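Skididau Kitchen Cell: Wrist View Safety Checklist, with Comments

Site: Jistatau, bench 6
Checklist form: 1443
Reason for check: unplanned contact during produce pick, simulation run 251
Status: restricted, simulation only
September 2022

Background

During run 251 the arm came down on the cucumber at full approach speed and kept pushing after contact. The contact force limit was set but the stop did not trip. The run was ended from the keyboard. No hardware was moving at the time, but the same motion program was scheduled to go to the real cell in the next window, so the event is treated as a safety matter and the full checklist applies.

Items are marked OK, FAIL, or OPEN. Comments are from the inspector unless noted.

Section A. Before the run

A1. Emergency stop tested at start of shift. OK
Comment: Tested at the panel and at the pendant. The simulator has its own stop, and that one was tested too.

A2. Correct scene file loaded. OK
Comment: The Sisisham produce scene, same version as the previous run.

A3. Speed limit set for close approach. FAIL
Comment: The reduced speed zone was measured from the bench top. It should be measured from the highest object under the gripper. With a board inside a container and a cucumber on top of the board, the arm reaches the item while still above the zone. The value has been the same since May, when items were picked straight off the bench.

A4. Contact force limit set. OK
Comment: Limit was entered correctly. See C2 for why it did nothing.

Section B. Camera and scene

B1. View free of blocked areas at the pick point. OK

B2. Target item separated from background. FAIL
Comment: The item mask took in part of the board along with the cucumber. The washed-out patch on the board sits next to the cucumber's left side, and the left edge of the skin goes dark. The planner put the center of the item too far left. On a repeat with the lighting turned down the mask was clean.

B3. Container recognized as an obstacle. FAIL
Comment: The curved walls were picked up. The corner with the slots was not. The depth filter reads the brown surface showing through the openings as open space, so a path through that corner is allowed. The arm did not take that path in run 251, but it could.

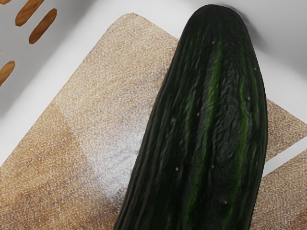
Item B2/B3. Cucumber on board in slotted container, simulated view.

B4. Whole item inside the view. FAIL
Comment: The near end of the cucumber is outside the view, so its length cannot be measured from this position. The software filled in a length from the item table and gave no warning. It needs to either back the camera off or refuse the pick. Refusing is acceptable for now.

B5. Second board section registered. OPEN
Comment: Only the main board is in the scene list. The piece at lower right is drawn but has no entry that I could find. Scene owner to confirm whether it has a collision shape.

Section C. Motion and stop functions

C1. Approach path reviewed before release. FAIL
Comment: The review box was checked, but the saved review is for an earlier path. The form let it through. I have asked for the path number to be a required field.

C2. Force stop responds to contact. FAIL
Comment: Main finding. The force signal goes through a smoothing filter supplied with the Kinnunen wrist package. The filter was left on its slow setting from a calibration job. The log shows 657 ms between first contact and the first reading over the limit. On the real arm that is long enough to crush produce, crack a board, or hurt a hand. The filter setting must be read back and compared at startup, and the cell must not enable if it is wrong.

C3. Operator stop responds. OK
Comment: Worked on every try.

C4. Arm holds position after stop. OK

Section D. Before return to the real cell

D1. Speed zone measured from top of item (A3). OPEN
D2. Slotted corner closed off with a keep-out block (B3). OPEN
Comment: A plain box over the corner will do. It costs some reach on that side, and the picks in this program do not need it.
D3. Pick refused when item leaves the view (B4). OPEN
D4. Filter setting checked at startup (C2). OPEN
D5. Full checklist repeated with the same scene and the original lighting. OPEN
Comment: Do not use the turned-down lighting for the repeat. The mask fault has to be fixed with the bright patch left in.

Release decision: not released. The motion program stays locked on bench 6 until D1 through D5 are closed and signed. Hand-guided work at reduced speed may continue with the guard closed and the force stop checked by hand at the start of each shift.

Copies: cell binder, Jistatau safety file.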